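Call for participants: checking a grasping claim
Mellor Robotics Lab, Rultport

We are looking for 14 people to help us find out whether a result we published is any good.

Last year our group reported that Prilia, a method for learning to pick up small objects from human demonstrations, needed only 45 demonstrations to learn a new sorting task. The number has been repeated a good deal since. Some of us have doubts. All the demonstrations came from two people who had built the rig and knew what the software liked. The test tasks were chosen by the same two people. A second group, at Flillska, tried it with their own staff and got a success rate of 54 per cent, well short of ours.

So we want demonstrators who have no stake in the answer. You will guide a gripper by hand controller through short tasks with foam blocks, such as picking out one colour or moving apart two blocks that sit close together. We will then train the method on your attempts, good and bad, and publish whatever comes out. 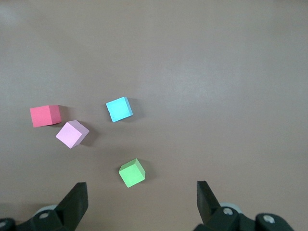

Clumsy attempts are kept in the data. Please don't practise beforehand, and please don't apply if you have worked with robot arms or have read our paper closely.

You must be 18 or over and able to sit at a desk for two sessions of 45 minutes, with a break between them. Glasses are fine. If you have trouble telling colours apart, tell us and we will give you the tasks that don't depend on it.

Payment is by gift voucher at the end of the second session. You can stop at any point and still be paid for the sessions you have started.

Sessions run through July, mornings only. To apply, leave your name and a phone number at the Mellor front desk by noon on Friday. Ask for the Prilia repeat study, as there are other studies recruiting in the building.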